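Home & Kitchen > Features > Countertops

The Case Against the Utensil Tree

Sometime in September the kitchen aisle at Wihongi, the housewares store on the main street in Tramutitz, gave up most of a shelf to a single kind of object. It has a round steel base, a pole, and a plate at the top where spatulas and ladles are supposed to hang. The store calls it a utensil tree. The card beside it promised to "free your drawers forever," and I have been suspicious of it since I read that card.

The one I brought home is made by Codness and cost $19. A fancier version from Skoltomeo turns on a bearing and costs $140, and I was told it sells better. I can't say why. Both do the job of a nail in the wall.

I'll grant the thing one point right away. A slotted spatula is a miserable item to store. The head is wide and thin, the handle is long, and in a drawer it finds the one angle that keeps the drawer from opening. I have broken a drawer front over this. In a crock it stands head up with everything else and you pull out three tools to get one. So the problem is real, and the people selling these poles know it.
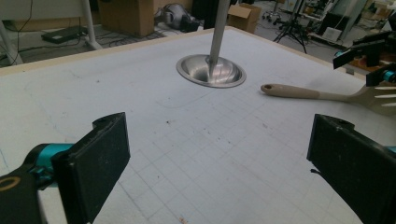

What they don't sell you is the habit. To hang a spatula you have to line up a small hole in the handle with a small hook, and you have to do it while something is sticking to a pan. I managed it every time for most of a week. Then I started setting the spatula down next to the base, where it was one motion away and didn't swing. By the second week that was simply where it lived.

I asked around to see whether this was laziness on my part. A neighbor has had hers for two years and hangs four things on it, all of which she described as "the ones I don't use." Another couple on my street bought theirs for a rental, and the guests hang dish towels on it. My sister loves hers, I should say. She also alphabetizes her spices.

Then there is the matter of holes. A tree assumes every handle has one, in the right place and wide enough. I went through my own collection and found that the tools I reach for most, the old wooden spoon and the short tongs, have no hole at all. The slotted turner did have one, at the end of the handle, and it hung fine but low, with the wide part a finger's width above the base. A soup ladle with a bent neck hung crooked and knocked against its neighbor whenever I closed a cabinet.

The base deserves more attention than it gets. On the Codness it is eight inches across, and on a small counter that is the spot where the cutting board goes. A narrower base would tip. A heavier one would cost more. The maker's answer is a rim, on the theory that drips will run down the pole and collect there, and they do. I found this out after hanging up a ladle I thought I had rinsed well enough.
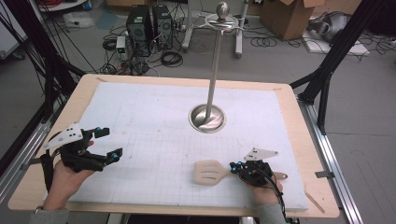 Skoltomeo would tell you that the turning plate solves everything. I borrowed one for ten days. The plate turns nicely when it's empty or when it's loaded evenly, and I have never once loaded it evenly. With the big spatula on one side and a whisk on the other it drifted until the heavy side faced the wall. There is a model above it with a marble foot for $349, and I didn't borrow that one.

Who should buy one, then? Someone with deep counters and no drawer by the stove, maybe. Someone who owns a matched set, bought in one box, with every handle the same length. If you cook from a jumble of tools picked up over twenty years, try two adhesive hooks on the inside of a cabinet door first. Mine cost less than lunch and have held since summer — though one of them did pull off a patch of paint.

The Codness is still on my counter. It has a pair of scissors on it and a bag clip. The spatula is lying next to the stove as I write this, and dinner was fine.

Filed under: Kitchen storage, Second opinions

Contact us | Subscriptions | All rights reserved | Back to top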